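Cordials and fruit vinegars: the questions I get asked most

I've been making cordial in my kitchen in Didatthorpe for long enough that people now stop me by the bread stall to ask about it, and I never have the answers in my head when I've got a shopping bag in each hand. So I've put them down here. I'll add to the page when new ones come in. If yours is missing, drop me a line through the contact form and be patient with me in June, when I'm up to my elbows in elderflower and don't look at the computer much.

When should I pick elderflower?

Late morning on a dry day, once the dew has gone. You want heads where most of the little flowers are open and still creamy, with a few tight buds left. If they've started going brown, or they smell a bit of cat (you'll know!), leave them on the tree and they'll turn into berries for you later on. Give each head a gentle shake and lay it in a basket. Please don't wash them under the tap, you'll send all the pollen down the plughole and the pollen is where the flavour lives.

How many heads do I need?

My usual batch is 27 heads to a big pan, but the size of them varies so much from tree to tree that I wouldn't lose sleep over it. The ones along the old railway path at Stasden are huge. The ones behind my house are mean little things and I chuck in a few more.

Do I have to use citric acid?

You don't have to, but I do. Lemon juice on its own gives a softer cordial that needs drinking up quickly, and some people like it better that way. I've made it both ways and I always go back to the citric acid for that sharp edge at the end. Chemists used to look at you sideways if you asked for it, so I get mine from a home brewing shop and keep the tub in the cupboard with the sugar. Label it clearly. My sister once put it on her porridge.
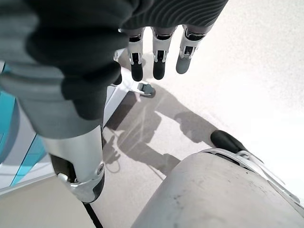
Sugar is the other thing I get grumbled at about. Yes, it's a lot, and yes, it has to be. You're making a syrup that gets watered down with seven or eight parts of water, so the glass you end up drinking is nothing like as sweet as it looks in the pan. If you cut the sugar right back you've made a squash, and a squash wants to live in the fridge and be finished within the week. Nothing wrong with that, just don't put it in the cupboard and expect it to behave.

Can I use frozen fruit?

Yes, and for blackcurrants and raspberries I'd say do! Freezing breaks the fruit down, so the juice runs out of it far more easily. Tip it into the pan straight from the freezer with a splash of water and let it come up slowly. Strawberries I'm less keen on from frozen, they go a bit jammy and sad.

My cordial has gone cloudy. Is it ruined?

Probably not. Cloudiness on day one usually means you squeezed the muslin. I know it's tempting, there's all that lovely juice sitting in there, but let it drip overnight and go to bed. It will still taste fine if it's cloudy. Cloudiness that turns up a few weeks later is a different matter, and if there's any fizz when you open it, or a smell of beer, it's started fermenting and it should go down the sink. Open it over the sink as well, pointing away from your face.

How do you make the raspberry vinegar?

This was the first recipe I was ever given and I've hardly touched it. Fill a big jar loosely with raspberries, cover them with white wine vinegar, put the lid on and leave it somewhere dark for eight days, giving it a swirl whenever you walk past. Strain it through muslin, measure what you've got, and warm it gently with sugar until the sugar has gone. Then skim it and bottle it. Abílio Arruda, who had the allotment next to mine for years, used to leave the sugar out altogether and shake it over tomatoes, and I have to admit his was very good. He also made one with figs that I've never managed to copy — he said it was the figs, I said it was the vinegar, and we left it there.

What should I put it in? 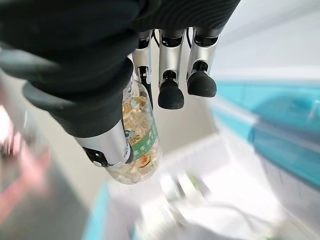 Almost any bottle will do as long as it's clean, sound, and has a lid that fits properly. Glass is my choice every time for anything going in hot. Plastic is all right for a cold cordial you're going to keep in the freezer, if you leave a good gap at the top. People ask me about shape more than you'd think, and I do have a view. The bottle in the photo has a shoulder to it, and I like a shoulder, partly for having somewhere to tie a label that won't slide off and partly because it slows things down a bit when you're pouring. Straight-sided jars are much easier to wash, I'll give them that, but half the cordial runs down the outside and then everything in the fridge sticks to everything else. For wide jars I'd stick to the steeping stage. My new bottles come from Harasym, who will sell you a small box without making you feel like a nuisance.

How do I sterilise everything?

Hot soapy water, a good rinse, then into a low oven until completely dry. Put the bottles in while the oven is cold so they warm up with it. Metal lids go in a pan of boiling water for a few minutes. Rubber seals go in a bowl with water from the kettle poured over, and check them for cracks while you're at it, a perished seal has cost me more raspberry vinegar than I care to think about.

How long will it keep?

Elderflower, a few weeks in the fridge or until next spring in the freezer. Blackcurrant is a bit sturdier. The vinegars go on for ages in a dark cupboard and I think they're better after a couple of months. Write the month on the label, you will not remember.

Do you sell it?

Only at the Grisik fair, and only if I've made too much. Last time I took 134 bottles and came home with a sore back and a handful of the rhubarb, which never sells and which I love. I don't post, I've tried it, and I won't be trying it again. The recipe sheets are free, though, and you can pick one up from the library desk any time it's open.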